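4. Setting up a public lecture in Zosumer Events

Read this section before you announce the speaker. The sales page says a lecture listing takes two minutes. Allow longer, especially if the lecture is ticketed.

4.1 Create the listing

1. Sign in and choose New Event, then Public Lecture. Don't use the Seminar template. It looks the same but hides the listing from anyone off campus.
2. Enter the speaker's name exactly as they want it printed. The program will offer to "standardize" it. Decline.
3. Enter the title of the talk. Anything past 130 characters is chopped without warning in the email version.
4. Paste in the speaker's biography. Check the paragraph breaks afterward - they often vanish.
5. Choose the venue. Assefa Hall and the Jandthorpe Room are preloaded. Any other room has to be typed in by hand each time, whatever the Save Venue button suggests.

Note: The preloaded capacity for Assefa Hall is 4,000. That is the figure for the whole building, foyer and balconies included. The lecture floor was set up for 3,310 in February, so use that number until your own house manager gives you a better one.

4.2 Registration 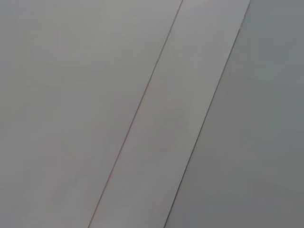 6. Turn on registration even if the lecture is free. Without it you get no head count, and the "projected attendance" figure is a guess dressed up as a graph.
7. Set the waiting list by hand. The automatic setting claims to release seats as people cancel. In our trials it released 26 and emailed none of the people who got them.
8. Add the accessibility contact. The field is marked optional. Treat it as required.

Caution: Do not change the start time after registration opens. Calendar invitations already sent will keep the old time. If you must change it, cancel the listing, make a new one and write to everybody yourself.

4.3 Livestream

9. Get the speaker's written permission first. Ticking the Consent box only records that you ticked it.
10. Paste the stream link from Plilumholm into the Watch field and save.
11. Open the public page in a private browser window and try the link. The green check mark means there is text in the field and nothing more.

Captions are described as automatic. Names and places fare badly, so send the caption desk a word list if your centre has one.

Section maintained by Etenesh Negussie. Last revised 06/05/2026.

Contact the events desk | © Zosumer | Back to top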